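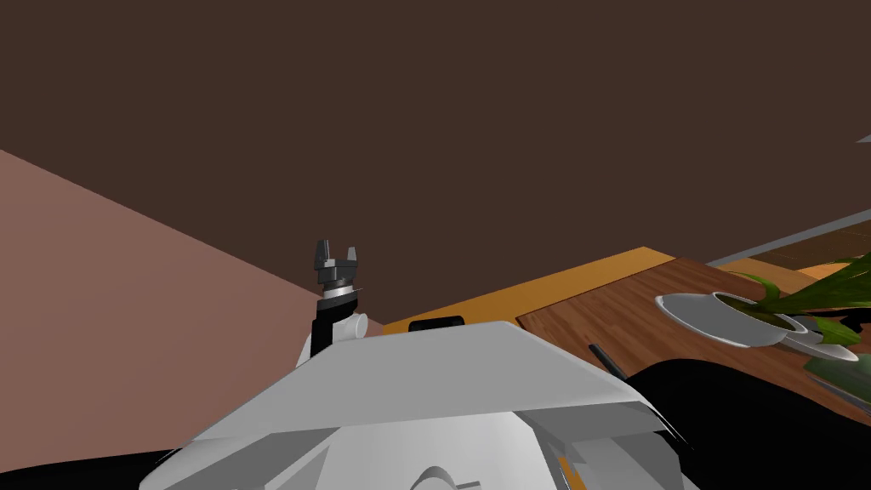 [labmethods] Re: High potassium on samples from outlying clinics
From: Cremilda Bastos
Date: April 28, 2022
To: labmethods list

On the original question:

> We take in blood from four small clinics by road. Since the winter we have
> been getting calls from doctors about potassium results that do not fit the
> patient. The usual story is a result of 5.8 or 6.1 in someone who feels fine,
> then a repeat at the hospital that comes back at 4.3. Our hemolysis index is
> clean on nearly all of them. Controls are in. We changed analyzers last year
> and the vendor has been out twice and found nothing. The clinics say they
> have not changed how they draw. Does anyone have a list of things to check
> before we start recalling results? We are also not sure whether to put a
> comment on every potassium from these sites in the meantime.

We had the same pattern at Plornenberg and spent too long on the analyzer. The cause was in the transport, with two smaller causes mixed in. I will go through what we did in the order I would do it now, and then answer the question about comments.

1. Time and temperature before spinning

A clean hemolysis index does not rule out leakage of potassium from the cells. The index responds to free hemoglobin. Potassium can leave a red cell that is still whole. In the cold the pump in the cell membrane slows down, potassium drifts out, and the serum looks perfectly clear when it reaches you. If your clinics put unspun tubes in a refrigerator while waiting for the courier, this should be the first suspect, and the fact that it started in winter points the same way.

Warm storage works differently. For the first few hours at high room temperature the potassium may even fall a little while the cells burn up glucose, then it climbs once the glucose is gone. A site can therefore have falsely low results in summer and falsely high ones in winter with no change in practice. We had both. The low ones had drawn no complaints.

We pulled all potassium results from outside clinics for February, 902 in total, and matched each one to the draw time on the request and the spin time in our system. For the clinic at Osley the gap was often over 8 hours. Their morning tubes missed the first pickup and sat until the late one, unspun, in the same refrigerator as the urine samples. The median potassium for that group was clearly above the median for the same clinic's afternoon tubes, and the afternoon tubes agreed with our inpatients after allowing for age. Sodium and chloride showed no shift. Phosphate did, upward, as you would expect with old cells.

Some practical notes on doing this yourselves:

Do not trust the draw time until you have looked at how it gets there. At one of our sites the time on the request was the time the label was printed, and labels for the whole morning were printed in one go. We had to ask them to write the time by hand on the tube for two weeks.

Use medians. The tail of truly sick patients will pull a mean around, more so with a small clinic.

Look at glucose on the same samples if they are plain serum tubes. Low glucose and raised potassium together are a good sign of an old, unspun tube.

Split by pickup run, not by clinic. Two of our clinics looked normal until we separated the early run from the late one.

2. Spinning gel tubes a second time

This was the second cause and it was ours. Some clinics have their own small centrifuge. The Nogueira site spins everything on arrival of the patient's tube, properly, and sends it with the gel barrier formed. At our front desk these tubes were going into the same racks as the unspun ones and being spun again. A second spin pushes out the fluid that has been sitting with the cells under the gel, and that fluid is high in potassium. The effect grows with the time between spins. We now have a separate rack for tubes that come in spun, and the track is set to skip the centrifuge for that rack. If your new analyzer came with an automated line, check what the line does with a tube that has already been spun. Ours was set to spin everything by default and the setting was not on the page where I expected it.

3. The draw itself

Fist clenching and a tourniquet left on too long will raise potassium with a clean index. This is hard to find from data. It tends to show up as one collector, so ask for collector initials and sort by them. We found a small shift for one person and it went away after a refresher, though the numbers were too small to say much.

Order of draw matters if an EDTA tube is filled before the serum tube, or if someone tops up one tube from another. The check is calcium and alkaline phosphatase on the same sample. Both fall if there is potassium EDTA in it. Light contamination can raise potassium with calcium still inside the reference range, so if you can measure EDTA directly, do that on the ones you are unsure of. We measured it on a subset and found a single positive.

4. The patient

Remember high platelets. In serum the platelets release potassium during clotting, and above a count of 600 we now run a paired plasma sample before calling anything. A few of our repeat callers turned out to belong here and had nothing to do with transport. Very high white counts are a different problem. There the cells are fragile, and a plasma sample that has been through a pneumatic tube can read higher than serum, so the usual advice is reversed. Hand carry those, or use a whole blood sample on the gas analyzer.

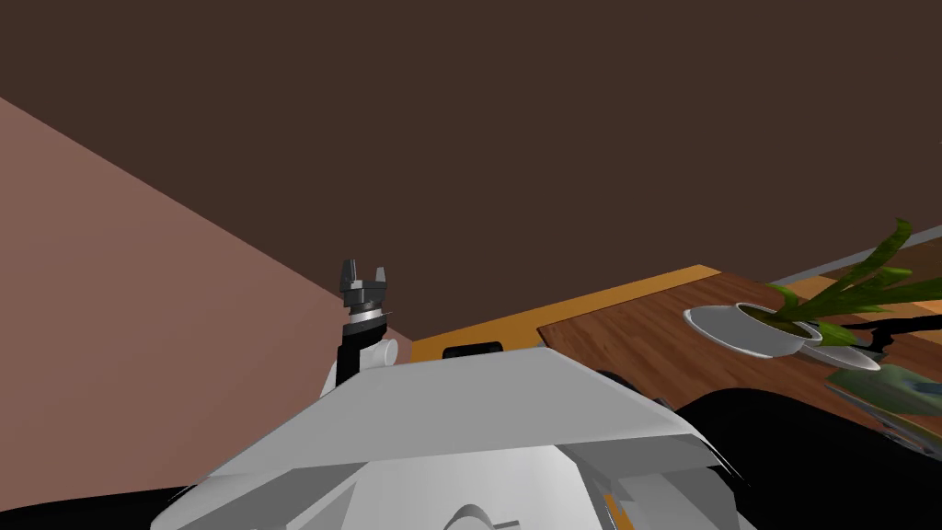 5. The analyzer

I put this last on purpose, since your controls are in. An ion selective electrode that passes controls at two levels and reads inpatients correctly is not likely to read only the courier samples wrong. What I would still do is one direct comparison. We took 200 leftover samples, mixed between inpatient and courier, and ran them on both our main line and the older Bondetti unit in the emergency lab on the same day. The two agreed within our allowed limits for both groups. That closed the subject with management, who had been asking for another vendor visit.

If you do this, keep the samples capped and at room temperature between runs, and use only separated serum. Direct and indirect electrodes will differ in samples with very high lipids or protein, so leave those out or mark them.

On comments

We tried a general comment on every courier potassium for a short time and I would advise against it. The doctors stopped reading it within days. One of them used it as grounds to ignore a potassium that was real. A patient with kidney disease on the late run can have a true 6.4, and a standing comment about transport gives everyone a reason to wait.

What we do now is based on the gap between draw and spin. Under the limit, the result goes out as normal. Over the limit, potassium and phosphate are not reported and the clinic gets a request for a new sample, with one exception. If the measured value is in the critical range we phone it, say plainly that the sample was old and the value may be falsely high, and ask for an urgent repeat. We do not correct the value by any formula. I have seen formulas based on time or on the hemolysis index, and the spread between patients is too wide for me to put a number on a report that way.

Note also that a low potassium can be hidden by leakage. If the true value is 2.9 and the tube sat in the cold, you may see 3.8 and nobody will call you. That is the main argument for holding back late results in full, and it is the one that persuaded our clinical side.

On recalling results

We did not recall the full set. We listed the patients on the late run from Osley whose potassium had led to a change in treatment, as far as the clinic could tell us, and those were repeated. Patients on diuretics or heart failure drugs with a normal result from that run were added to the list for the reason above. Your risk people may want something wider.

What fixed it

The pickup at Osley was moved earlier and they were given a centrifuge. Unspun tubes stay out of the refrigerator at all sites. The morning and late medians have since come together. I still pull the numbers by run once a month, which takes a few minutes now that the query is saved.

I can post the query to the list if it is of use, with the site codes removed. It is written for our own system and the field names will need changing. I would like to know what gap other people use as a limit for serum gel tubes at room temperature. Ours was set from our own stability check, which did not include any samples from dialysis patients.

Cremilda Bastos
Clinical Chemistry, Plornenberg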